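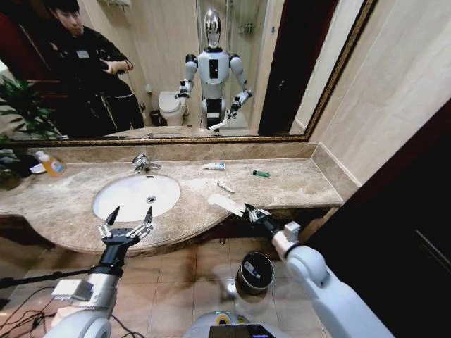
Flamden open day: an afternoon with two grip controllers and a toothbrush

I have wanted to get inside the Espinoza workshop in Flamden ever since they moved out of the old printing works, and on Wed 13 March they finally opened the doors to anyone who had put a name on the list. I took the early train, ate a terrible sandwich on the platform, and was at the gate before it was unlocked. Notes follow, mostly for the people in our club who couldn't get the day off and made me promise to write it all down.

The building first. Downstairs is one long hall with benches along the windows and arms bolted to almost every bench. Upstairs they have fitted out ordinary rooms -- a kitchen, a bedroom, a bathroom with a real vanity and a real sink -- and that is where I spent most of my time. Groups were kept small and we went around on a schedule, but the schedule fell apart before lunch and after that you could more or less stay where you liked. I stayed in the bathroom. My feet were killing me by three.

What they wanted visitors to see was a comparison between two controllers for the same arms. Brurnach is the older one. It works by position: you tell the fingers how far to close and they close that far, and if the object is thicker than expected the motors push until a limit trips. Gravon is newer and works by force, with the closing speed dropping off as soon as the fingertips start to feel something. Both run on the same box, and the operator can switch between them without powering down, so you get to see the same arm try the same job two ways within a minute or so. I can't tell you how much better that is than watching two videos side by side!

The job list was taped to the door. Wipe the counter edge, pick up the toothpaste, pick up the toothbrush, hand over a folded cloth, open a drawer. The drawer was in the bedroom, for some reason, so we never saw that one properly.

Wiping

Wiping looks like the easy one and I had half planned to skip it. I'm glad I stayed. The front of that vanity is marble with a rounded edge, and a rounded edge is a nasty thing to follow if you only think in positions. Under Brurnach the cloth was pressed hard at one point and barely touching a hand's width farther along, and the whole forearm gave a little shudder every time the limit tripped. You could hear it, a sort of dry tick. The staff had tuned the path by hand for the straight part of the counter and it was fine there.

Under Gravon the tick was gone. The arm slowed down as it came onto the curve, which I found slightly maddening to watch, but the cloth stayed against the stone and the pressure seemed even the whole way. Somebody in my group asked if it could go faster. It can, we were told, and they showed us, and the cloth slid out of the gripper and landed on the floor. Big laugh. They ran it again at the slower speed.

One thing I'd have liked to see is the same test with a thicker cloth. A flat wipe gives the fingers almost nothing to hold, so you are testing the grip and the wiping at once, and when it fails it is hard to say which half let you down. I asked about this and was told that they have thicker ones in the log but don't bring them out for visitors. Their log, by the way, is kept on a wall chart as well as on the server: 2457 grasps since August, of which 766 were done with the Gravon settings. The chart is in felt-tip pen and somebody has corrected it twice. I loved that chart.

Small things on stone

A tube of toothpaste lying on its side is much harder than it sounds. It's low, it's slippery, and the fingers have to come down close to the stone without hitting it. The staff approach from the front with the wrist tipped, then scoop a little before closing. Brurnach did this well, better than I expected, and I think for anything soft that squashes to a known thickness the old way is perfectly good. It was also quicker. If I had to pick up toothpaste all day I might well choose Brurnach and never think about it again.

Where Brurnach struggled was when the tube had been nudged between tries. A finger would land on the cap end in place of the middle, the tube would spin, and then you were into a reset. Gravon closes gently enough that a bad landing tends to push the tube a little and stop, and the operator can back off and have another go. Less dramatic, and much easier on the nerves if you're standing next to it.
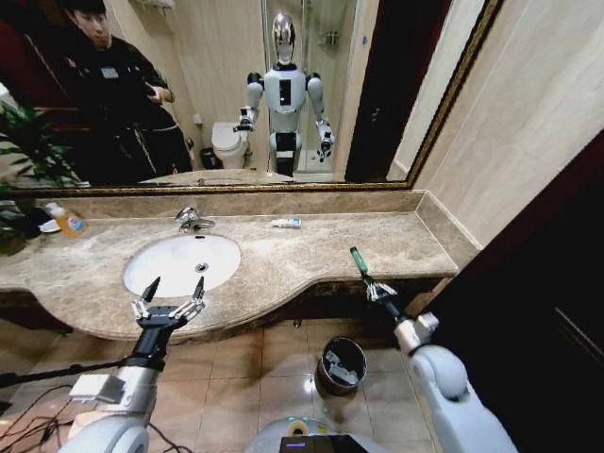 Thin, stiff handles were the part of the day I had come for, having lost most of last winter to a homemade gripper that would not hold a pencil. A handle like that wants to roll between the fingertips, and the more you squeeze the more it wants to roll. They let us watch this one from close in and I took pages of notes. With the green toothbrush up in the right gripper, tilted rather than dead upright, you could see how much depends on where along the handle the fingers meet. Grip it low and every small movement of the wrist turns into a big swing at the top. Grip it near the middle and it calms down. Gravon let the operator find that spot by closing lightly, shifting, closing again. With Brurnach it was one decision, made early, and you lived with it.

The left arm was kept out in front of the sink during a lot of this, fingers open, and I asked why it wasn't parked down at the side. The answer was that they are working toward handovers from one side to the other, and having the second gripper already in the neighborhood saves a long swing past the faucet. Fair enough. I didn't get to see a full handover with the toothbrush. I did see one with the cloth, under Gravon, and it was lovely: the second gripper took hold, there was a short pause while the two of them pulled against each other by a hair, and then the first one let go. The pause is set by hand at the moment and they'd like it to be automatic.

I should say something about the mirror, as several people asked. A big mirror over the counter is a real headache for depth cameras, which see a second room in there and sometimes believe it. Downstairs they have a bench set up for exactly this, with three cameras pointing at a sheet of mirror and a row of mugs. The cheapest of the three put a mug about an arm's length behind the glass with complete confidence. The best one mostly left a hole where the mirror was, and a hole is something you can plan around. I wish I'd written down the model numbers. I drew a mug in my notebook for some reason.

Having a go

After the coffee break a few of us were allowed to drive. You get a hand controller with a trigger for each side, and the trigger does different things depending on the mode. In Brurnach, pulling it halfway means half closed. In Gravon, pulling it halfway means half of the allowed force, and the fingers go wherever that takes them. I had four tries in each. My Brurnach tries were three good ones and a dropped toothpaste tube. My Gravon tries were all good, though the first took so long that the person behind me sighed.

The odd part is that my hands learned Brurnach faster. It does what a trigger on a toy would do, so there's nothing to think about. With Gravon I kept pulling too far at first, expecting movement and getting pressure. By the last try I'd stopped looking at my own fingers and was only watching the ones on the counter, and from there it was pure fun. I could have stayed at it until they threw me out.

There's a lag, too, and I don't want to skip over it. The staff gave 81 milliseconds for the link upstairs, and they were open about this being more than they'd like. You notice it most on the way down to the stone, when you stop pulling and the arm carries on for just a moment longer. In Gravon it matters less, as the fingers slow themselves on contact. In Brurnach I learned to stop early and creep.

Odds and ends

Cables are still everywhere. I caught a foot on one in the hallway and so did two other visitors, and I'd suggest proper shoes if you go.

The hand controllers are too big for small hands. I have small hands. Somebody at the workshop is printing a shorter trigger and I left my address in the hope of getting the file.

Spare fingertips were on sale at the desk downstairs, a bit cheaper than by mail, and I bought a set for the pencil gripper. They're softer than what I've been using and they smell strongly of rubber, so they are living in the garage for now.

The kitchen demo was full both times I tried the door. From the hallway I heard a pan lid hit the floor, followed by applause.

For our own build I'm going to try a force limit before I touch anything else. We already have current readings from both motors and have never used them for more than a cutoff. If anyone in the club still has the old load cell from the seesaw project, please bring it along next time, with the connector if it hasn't gone missing.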